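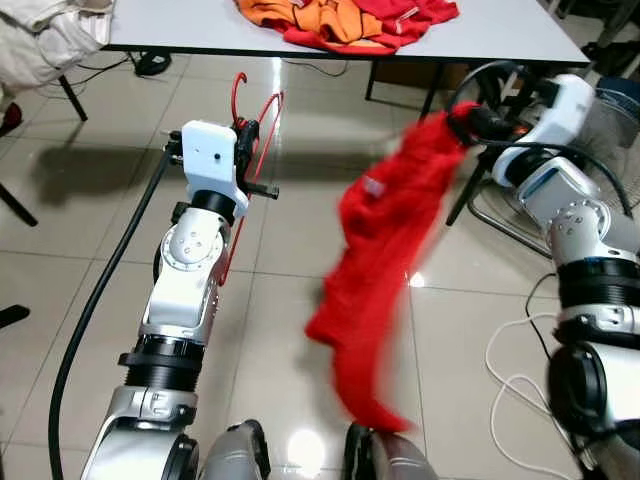
Laundry robot claims 83 percent success, but read the fine print

A paper posted in June by the robotics lab at Trunent says a two-armed robot can now learn to put clothes on hangers from far fewer human demonstrations than earlier methods needed. The headline number is 83 percent. It deserves a closer look.

The method, called Jedero, splits the job between the arms. One holds the hanger upright while the other brings the garment to it, and the software learns each arm's part separately before training them together. Lead author Veronika Antal says this let her team work from 2,009 demonstrations, where the same lab's previous system used 3,216.

Fewer demonstrations would be welcome. Collecting them is slow, dull work, and it is a big part of why household robots stay in labs. But the 83 percent figure covers only trials in which the robot already had a good grip on the garment. Runs where it fumbled the pickup from the pile were thrown out and started over, a detail found in the appendix. The paper does not say how many there were.

The test wardrobe was small too: 5 garments, all of them also used in training. "I would like to see one shirt it has never met," said Tibor Major, who works on cloth handling at Sostby and was not involved in the study. He called the two-stage training "a sensible idea" but said the comparison with the older system was hard to judge, as the two were tested in different rooms with different hangers.

Antal disputes that. She said the restarts were counted the same way for both systems and that the gap between them "is too large to be a matter of hangers." A wider test with borrowed clothing is planned, she added, though she would not give a date.

Speed is also missing from the abstract. Co-author Andor Orbán confirmed that a single garment can take several minutes. The lab says it will release its training code after peer review. The discarded runs are not part of the planned release.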